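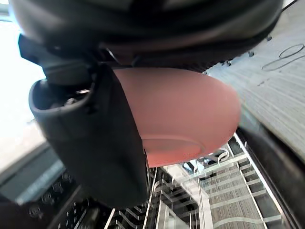

Thiện Vương sostiene que los cuencos van siempre abajo y que arriba solo se ponen vasos. Lo dice con una seguridad que yo no comparto. Llevo desde octubre probando sus teorías en la cocina de la calle Pryor y todavía no he visto una que aguante la semana entera.

El cuenco de color salmón, mate por fuera y con su aro en la base, es el que más discusiones provoca. Cabe entre las varillas, sí. Otra cosa es que ahí se lave bien.

## Lo que prometen y lo que hay

Mi desconfianza nació por culpa de un folleto de Bikamis, la tienda donde compramos la vajilla. Según el folleto, las piezas aguantan más de 2.000 lavados sin perder el color. ¿Quién los ha contado? Pregunté en el mostrador y me dieron otro folleto.

Tampoco me creo lo del ángulo perfecto. En casa hay 3 escuelas: boca abajo del todo, inclinado hacia el centro y «donde quepa». La tercera gana casi todas las noches, sobre todo los viernes, cuando cenamos sopa y el lavavajillas se llena antes de recoger la mesa.

El problema de un cuenco como este es el aro. Si queda demasiado plano, guarda un charquito de agua en la base y luego gotea sobre los platos al sacarlo. Inclinarlo ayuda algo. Secarlo con un trapo ayuda más, aunque eso en los folletos no sale.

Lo de enjuagar antes lo dejo para otro día. En Jemcombe, donde pasamos 2 veranos, la dueña de la casa lo prohibía y su vajilla salía igual que la mía, con avena pegada incluida.

De momento sigo cargando los cuencos con hueco entre uno y otro y saco primero lo de abajo. Si alguien tiene un método mejor, que lo mande, pero con avena seca de por medio. Con un cuenco limpio cualquiera acierta.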